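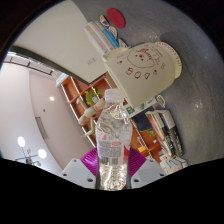

Conberg library's desk drawer swap fills the reading room carpet

CONBERG – It began, as these things so often do, with a drawer that wouldn't close. One of the regulars at the Conberg library mentioned at the front desk last spring that she owned more pens than she could use up in a lifetime, and somebody behind her in line said the very same thing about mugs, and before long there was a sign-up sheet next to the returns slot. This July the library held its second Desk Drawer Swap, and by the time the doors closed at four in the afternoon, 748 small household and office things had gone home with somebody new.

The idea is a simple one and a rather friendly one. People bring the odds and ends that pile up in desks and on kitchen shelves (mugs, markers, coasters, badges, stickers, water bottles, notepads that were never started) and lay them out for others to look through. There are no price tags and no tokens to keep track of. You bring what you can spare, you take what you'll use, and if you come with empty hands you are every bit as welcome.

The sorting is done on the floor of the reading room, and that suits the event very nicely. The tables were tried the first time, in the winter, but they filled up within the first half hour and things kept rolling off the ends. The grey speckled carpet has plenty of space, and the children can reach everything, too. Grown-ups who would rather not kneel are given a chair and a lap tray, and there is always someone glad to pass things up.

Mugs drew the biggest crowd, as they did in the winter. There were plain ones and flowery ones and a good many with the names of companies that closed years ago. One that got plenty of smiles was a large cream-colored mug with a round cartoon face drawn in red, little hearts scattered all around it and the characters "500" underneath, also in red. It even has small red lettering around the rim, the sort of detail you only find once you've picked a mug up and turned it around.

Pens came next, by the bundle and the boxful. The library asks that every pen and marker be tried out on scrap paper before it joins the pile, and there was a long roll of brown paper by the window for just that purpose. By noon it was covered in loops, flowers, shopping lists and one very handsome drawing of a heron. The dead ones went in a bucket, and we are sorry to report that the bucket was emptied twice.

Smaller things have a way of getting lost under bigger ones, so this time the helpers put them out in little groups where they could be seen. A red felt coaster had a patch of carpet all to itself for a while. Decorative badges were set near the pens, among them a multicolored oval one in blue, red and orange, and a pale round one marked in orange and blue. Stickers and cards went in with the mugs, and quite a few people who had come for something to drink coffee from left with a sticker for their lunch box as well.

Water bottles were welcome at the swap as long as they were the sturdy, refillable kind. Single-use plastic bottles can't be swapped, but the library is happy to take them off your hands, and there was a recycling bin for them by the coat rack. Please rinse them before you come if you can, and leave the caps on, as the hauler prefers them that way.

The shelving for the leftover boxes was lent by Bisgaard, the hardware store on the corner, which also sent over a stack of the good folding crates. Brisodard, the bakery across the street, brought two trays of cardamom buns in the middle of the morning, and they were gone so quickly that a third tray had to be fetched. Coffee was poured in the hallway, well away from the books, and you were encouraged to drink it out of whichever mug you had just picked out (there is a sink, and there was a dish towel, and by the end of the day it was a very wet dish towel).

Some of what was left over has already found a home. The Gudia after-school club asked for pens, markers and anything that could be used for crafts, and nine crates were packed up for them before the chairs were put back. The remaining mugs will stay at the library, on the low shelf beside the newspapers, and anyone passing through during opening hours is free to take one.

Between the winter swap and this one, the library has now seen nearly 3,333 items change hands, counting the great flood of paper clips that came in from a closed accounting office and was entered in the book one box at a time. The winter event ran over a whole weekend and had a good deal more shelf space, so the summer number was expected to be smaller, and everyone seemed perfectly content with it.

A third swap is planned for November, once the reading room has been repainted. Donations can be dropped off at the front desk starting in October, in a bag or a shoebox, with breakables wrapped in newspaper. The library would especially like to see scissors, rulers and desk lamps in working order, and it asks very kindly that no more paper clips be brought in until further notice.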